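**Kulora: *Gavham* (second pressing)**
Clorkasdale Records, 7" vinyl, 3 tracks

1. Gavham
2. Gavham (Bosman Version)
3. Night Ferry

We had our doubts about a second pressing. The first one sold out in September, mostly to people who already owned everything else Kulora has made, and the label's notes call it "a landmark in modern ambient dub." It's a seven-inch single. The title track is lovely for two minutes and then fades just as the bass gets going.

The Bosman Version is the reason to buy. Bosman throws out the pads, keeps the organ and lets the echo run until it nearly falls over. "Night Ferry" sounds like a demo, and the hiss on it is on the master tape, so please don't return your copy for that.

Clorkasdale says Ottó Deák's new cut is "noticeably louder." We played both pressings on the shop deck and couldn't hear much in it. If you have the first one, keep your money.

Edition of 191, hand-stamped, plain inner sleeve. No download code, whatever the sticker on the early copies says. Plays at 45. Limit of 2 per customer.
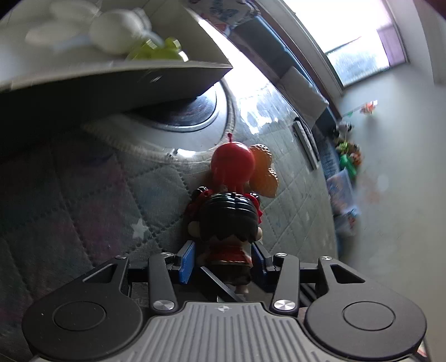
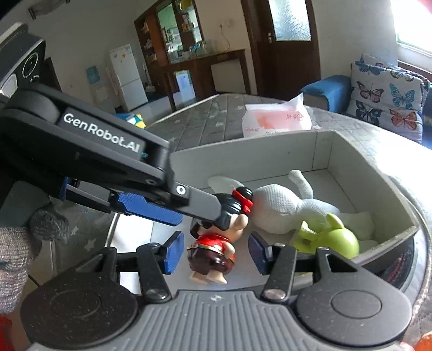
*Small figure between blue finger pads, both photos.*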